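Robot sorts parts into the bin fine by hand-driving, misses the block on the belt when it runs by itself. Class project, two arms

Posted in Student Builds by flasov_fan_club, 26/08/2021

Our summer class project is a sorting station. Parts come down a green conveyor, the robot picks them off and puts them in a blue bin under the rail. The bin has two compartments and the grand plan was one kind of part per side. We have been at this since March and the plan is still grand.

When one of us drives the arms, it works. When the program drives them, the fingers come down near the block and close on air, or they nudge it along the belt and then close on air. We logged 239 tries with the small white block and got a clean pick on a number I would prefer to discuss in private. The square plates with the hole in the middle go much better, which I resent, as they looked like the hard ones.

What we have tried so far:

Slowing the belt. Helps a little, then the instructor asks why the belt is stopped.

Redoing the hand-eye calibration. Twice. The second one was worse than the first, so we went back to the first.

Changing the grip height by 2 mm either way. Lower scrapes the belt, higher loses the block.

Yelling. Inconclusive.

Code is a pile of Python the previous class left us, in a repo named Zusel for reasons that left with them. The pick routine takes the block position from the camera, adds an offset for belt travel, and goes there. The offset is a constant. I have a feeling somebody is going to have an opinion about the constant.

Fingers over the block on the belt: 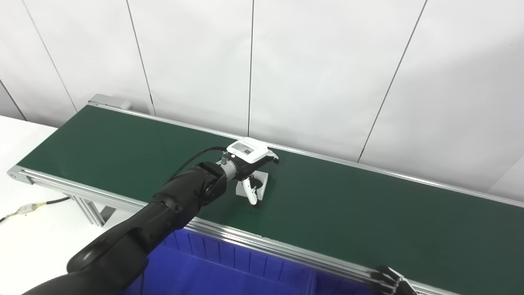 Baiba Krūmiņa

I do have an opinion about the constant. Get rid of it.

A fixed offset is only right for one belt speed and one delay between the camera seeing the block and the arm arriving. You say you slowed the belt, so the first part is already wrong. The second part changes every time your laptop decides to do something else. Stamp the time on the camera reading, stamp it again when you send the move, multiply the difference by the belt speed, then add the travel time of the arm. Five or six lines.

Then measure the belt speed. Please don't read it off the dial. Put tape on the belt, time it over a meter, do that 10 times. Dials on school conveyors are decorative.

Before any of that, do one test with the belt off. Put the block down, let the program pick it. If it misses a block that is standing still, your calibration is bad and everything I wrote above can wait. Our class skipped this test and spent most of a semester tuning the timing on a rig that couldn't find its own table.

The plates probably go better because they are bigger and you can be off by a fair bit and still touch one. I wouldn't take them as proof of anything.

ghaffari_lab_bench_3

we had this exact thing, it was the lighting. white block, white wall behind the belt, shiny rails. camera gets confused. put a piece of colored tape on the block and see if it improves. if your instructor says tape is cheating tell them its a fiducial

trinent413

Have you tried a different robot

flasov_fan_club

Update for whoever finds this later. Did Baiba's belt-off test and it missed by most of a finger width, to the left, every single time. So calibration it is, for the third time, and an apology to the constant (which is still going, just later).

Also tried the tape. It did help some. I am now saying "fiducial" in meetings.

Trinent, we have a budget of one robot.

Meanwhile the bin end of things is in decent shape. We left the placing routine alone and concentrated on the picks. The right side is reserved for whatever the class after us decides to sort.
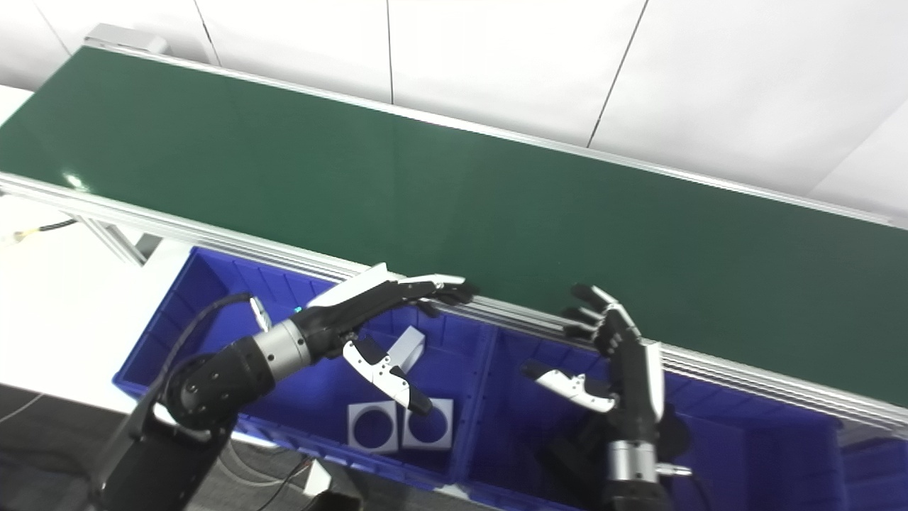 Both hands at the rail, plates and block in the left compartment

Will post the new calibration numbers once there are some I can show people.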